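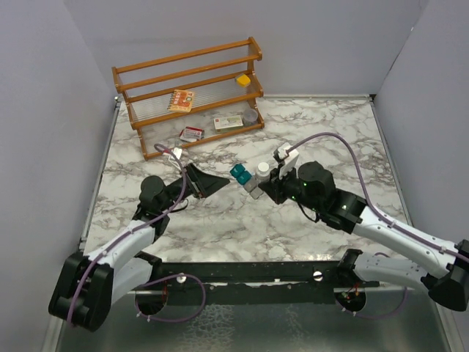 # Dreronura Wiritz label printer, after two months

I bought a label printer in January, which is when people buy label printers. The Wiritz is the small one in the Dreronura range, a putty-colored box that could pass for a bar of hotel soap with ambitions. It prints black text on sticky paper, it talks to your phone, and it has one button. I have now labeled most of what I own and one thing I don't (sorry, Elaine), so I feel ready to say something about it.

## Setup

The instructions are a folded sheet with six drawings and no words. Drawing four shows a hand, the printer, and a lightning bolt between them. I took this as a warning. It means "turn on Bluetooth."

The app is called Portela and wants an account, your birthday, and permission to know where you are at all times. I refused the last one and it sulked for a screen or two before letting me in. After that the pairing went fine, and it has found the printer every time I've asked, provided I ask from the same room. The doorway does not count as the same room.

Charging is by USB-C. A full charge gets you through a long afternoon of labeling, at which point you should probably stop anyway.

## Printing

The print is good. Letters are crisp down to the second-smallest size, and the smallest size is for people who label individual screws. There are several fonts. Most are what you'd expect, plus one called Hera that looks like a wedding invitation. I used Hera for the fuse box. "Garage Outlets" has never looked so likely to be followed by dinner and dancing.

Speed is fine for one label and tedious for twenty. There's a batch mode, but it prints everything as one long ribbon and leaves you to tear it apart along cut lines that exist mainly as a suggestion. Keep scissors nearby.

The roll holds up to 500 short labels. I say "short" with feeling. The number on the box assumes a label the size of a fingernail, good for words like "tea." If you write things such as "chargers (unknown, do not throw out)" you will go through it a good deal faster. Refills come in white, clear, and a pastel assortment in which you don't get to choose the pastel. I got a green last seen in a dentist's waiting room.

## Sticking

Glass, plastic bins, and painted metal all hold. I've had spice jars next to the stove since the first week and the labels are still flat, if a little brown around the cumin.

Raw wood is where it struggles. Labels on the edges of my pantry shelves lasted nine days, then let go one at a time, usually at night, with a small ticking noise I spent a while blaming on the pipes. Wiping the wood with rubbing alcohol first helped some. Cardboard works beautifully and forever: peel one off and it takes the box with it.

The freezer is a partial success. If you put the label on while the container is at room temperature, it stays. If you put it on a cold container, it slides around like a kid on a kitchen floor in socks and finally comes to rest on the peas.

## Living with it

My neighbor Priit Tamošiūnaitė borrowed it for a weekend to do his seed drawers and gave it back with a list of complaints, most of them fair. The biggest was accents. His last name needs three marks that aren't found on an ordinary English keyboard, and Portela swapped each one for a little empty rectangle. He printed it anyway and put it on his toolbox, where it looks like a password. Elaine Guimarães, who shares my office and my stapler, had better luck. Her tilde came out fine in every font except Hera, where it floated off to the right and settled over the next letter.

My own complaints:

- The button does power, feed, and reprint depending on how long you hold it. I have many reprints.
- The app logs me out every week or so and acts as though we've never met.
- There's no paper gauge. You learn the roll is empty when it prints half of "paprika."
- The lid has a tiny plastic tab that I already don't trust.

On the other side, my family can now find the batteries. They can also find the chocolate, which used to live in a tin that said nothing on it. I hadn't thought that one through.

Portela keeps a running total of everything you've printed, and mine stands at 356. I'd like to blame the test prints. Scrolling back through the history, though, I see "bag of bags," and later "bags (overflow)," and then one that just says "no."

## Should you get one?

If you have a pantry, a garage, or children with identical water bottles, yes. It's a decent little printer attached to a needy app, and the printer half is better than I expected for the money. If your shelves are bare wood, buy a pencil. If you need accents on anything but the simplest letters, ask somebody who owns one to try your name before you pay for it. I'd lend you mine, but Priit has it again, and he's started on the greenhouse.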